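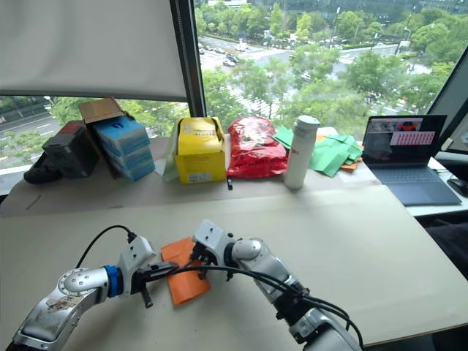 Two arms, one sheet of paper, and my afternoons

The Tonach pair has been on my table since May, and I have finally stopped telling people it will be folding cranes by the weekend. It folds paper. It folds paper in half, mostly, and it does so at the pace of someone filling out a tax form.

For those who missed the earlier post: Tonach sells two desktop arms as a set, with grippers, cables, a software license and a laminated card that says WELCOME in four languages. I paid 3893 dollars including shipping to Flanomville, which was more than my first car and came with a shorter manual. The arms were secondhand "demo grade." Demo grade means scuffed.

Setup

Bolting them down and plugging them in was easy. The cables were another matter. They come in one length, long, and they go wherever they like. I have tried clips, ties and stern language. The bundle on the right arm still wanders across the table toward its sibling, and the one behind the left wrist stands up in a big loop that I have learned to reach around.

Calibration takes three passes. The first time through I skipped the second pass, as the software let me, and the right arm spent an evening gripping the air with great confidence a thumb's width above everything. Do all three.

Why paper

I picked paper because it's cheap and the grippers can't hurt it in any way I care about. Orange, because it stands out against a beige table and the green was already getting crumpled on the counter. A thousand sheets sounded like a lifetime supply when I ordered them. It is going down faster than I'd like.

Paper is also a mean test. A block stays where you put it. A sheet slides when one arm so much as brushes the edge, and lifting a corner takes a kind of pinch that these stubby black fingers weren't really made for. On a good afternoon the left one holds and the right one comes down on the far corner, and I stop typing to watch. On a bad afternoon they pass the sheet gently to the floor.

What I like

The arms are quiet enough to take a phone call next to. The blue ring at the wrist looks good, and I'm not above that. Replacement gripper fingers arrived in 2 days, no questions asked, which makes me think they get a lot of those orders.

What I don't

The software forgets its window layout every time it closes. The help pages describe a menu that was removed. And the wrist on the right arm drifts after about an hour of work, so I recalibrate over coffee and drink too much coffee.

I did look at the Crabtree kit before buying. It's cheaper, but you get a single arm, and folding paper one-handed is a hobby for somebody else. The Dimitz is lovely and costs as much as a kitchen.

Would I buy the Tonach again? Used, yes, and I'd haggle harder. Next up is a fold in thirds, for which I have cleared the calendar and moved the good pens.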